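raretti-contact

Contact detection and grip control for fingertips working on thin, floppy material: bags, film, packing sleeves, light cloth. The package reads the wrist camera and the motor currents, decides whether a fingertip is touching something, and hands that decision to the controller. It does no path planning. For that we use cometti-plan, kept in its own repository.

Status

Version 3. The message format changed from version 2, so logs recorded with the old one have to be converted first (see Converting old logs). The Python interface is stable. The C++ interface still moves from time to time, and you should pin a commit if you build against it.

What is in the repository

contact/ holds the classifier and its weights.
control/ holds the grip controller and the speed limiter.
tools/ holds the log viewer, the label editor and the converter.
config/ holds one settings file per gripper.
data/ holds the short sample set described below. The full set is a separate download.

Install

Clone the repository, create a fresh environment, and run

pip install -e .

Then run the self-check:

python -m contact.check

It loads the weights, plays one sample recording and prints the contact state for each image. If it stops with "no calibration found", copy config/default.yaml to config/local.yaml and fill in the camera offset for your own wrist mount. The default offset is for the Adix mount and will be wrong for anything else.

Settings you will probably change

contact_threshold: how sure the classifier has to be before it reports a touch. Lower values react sooner and give more false touches on shiny film.

hold_images: how many images in a row must agree before the state changes. The default is 3. We run 5 on bags.

blur_policy: "drop" skips images with strong motion blur, "keep" passes them all through, "tip" keeps an image if the fingertip region is sharp enough, whatever the rest looks like. The default is "tip".

slow_zone: distance from the expected surface, in millimeters, at which the speed limiter starts.

The sample set

The sample set has 103 recordings. Each one is a folder with the wrist camera images, motor currents, joint positions and a label file. Labels are given per image and take one of three values: touch, no_touch, unsure. Lensa Assefa and Mesfin Sisay labeled the set separately, and any image where they disagreed was set to unsure. Leave those out when you compute scores. The evaluation script does so by default.

Blurred images are left in. A large share of the images from bag handling look like the one below, and a classifier trained only on clean ones does badly on them.

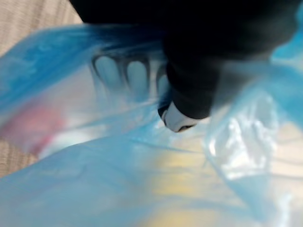
Getachew Asfaw: I would turn hold_images back down to 3 for bags and raise the threshold instead. With 5 the controller hears about the touch too late at normal speed, and the speed limiter ends up doing all the work.

We tried this on the Abera arm and the delay did go down, but false touches went up on film with a lot of glare. Both settings are now in config/ as bag_fast.yaml and bag_safe.yaml. Pick bag_fast.yaml if your lighting is even.

Converting old logs

python tools/convert.py --from 2 --to 3 path/to/logs

The converter writes new files next to the old ones and deletes nothing. Motor currents from version 2 have no time stamp of their own and get the time of the nearest image.

Known problems

Two fingertips touching each other through film are sometimes reported as contact with an object.
The log viewer is slow on long recordings.

Contact

Open an issue, or write to Ebise Mamo for access to the full set.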